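Viklund Basket: Gallery
Vistasent Household Storage Notes
May 29, 2024

The Viklund is a molded plastic shopping and pantry basket sold through Tindport. This page collects pictures of it on a wood-grain table in the Brurninwood room, with ordinary groceries. Dimensions and the parts list are on the product sheet and are not repeated. The stock number is 1773.

Walls and rim

The walls are an open lattice of thin ribs. The rim is a thick, rounded band and carries most of the stiffness of the part. Empty weight on our scale was 575 grams.
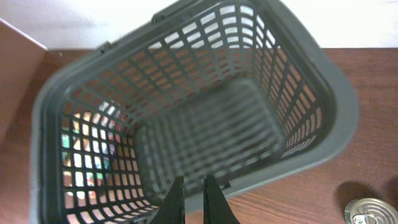 Slotted walls have two practical effects in a pantry. Air moves through the contents, and packages can be identified from the side without lifting the basket off the shelf. The drawback is that small loose goods such as tea bags, bouillon cubes and seed packets work their way into the slots. A sheet of shelf liner cut to the floor size takes care of this. Crumbs can be rinsed out under a tap. Avoid dishwashers with a heated drying cycle, as the long sides of our first sample bowed slightly after 3 cycles.

Placement

Leave enough clearance behind the basket to get fingers under the rim. On a table pushed up to a wall, 100 millimeters is comfortable. On an open shelf less will do.

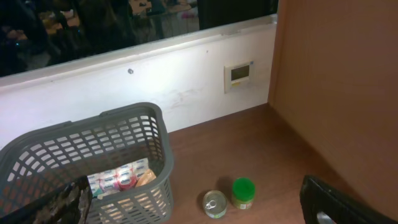 Rooms with large windows need a little planning. Direct sun shortens the life of oils, spices and anything in clear glass, and it fades printed labels. A wall position below the sill is usually better shaded than one across the room, though it often has fittings to work around. In Brurninwood there is a small off-white control unit with a dark display on the white wall under the window, close to the tan panel. Stacked goods should not cover a unit of that type. If it contains a temperature sensor, blocked air will affect the reading.

Loading

Upright cartons go in first, against a wall of the basket. Flat and round items follow and lie on the floor next to them. Heavy goods belong near the middle when the basket will be carried, and at the back when it will be pulled from a shelf.

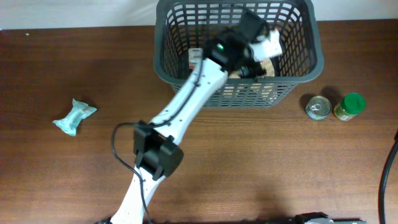 Photo: Vistasent / Brurninwood room

With a carton on the left side, the right side stays free for low items. The slots cast a patterned shadow on the basket floor under overhead light, which makes small print on low packages harder to read. Turn labels upward where possible.

Cans and jars

Short cans and small jars are the most common contents in the baskets we have been sent for review. Place jars with the lid up and cans with the ring pull up. Mixed heights are acceptable in a single layer. A second layer should be cans only.

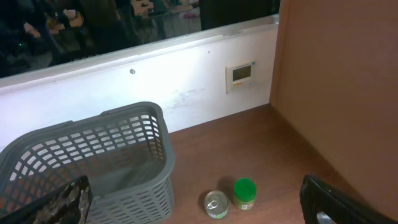
Empty basket, short can with ring pull, and jar with green screw-on lid.

Both types of container stand flat on the basket floor without a liner. For glass jars we still use one when the basket is going in a car. Replacement liners are listed by Tindport under the same stock number as the basket, with the suffix L.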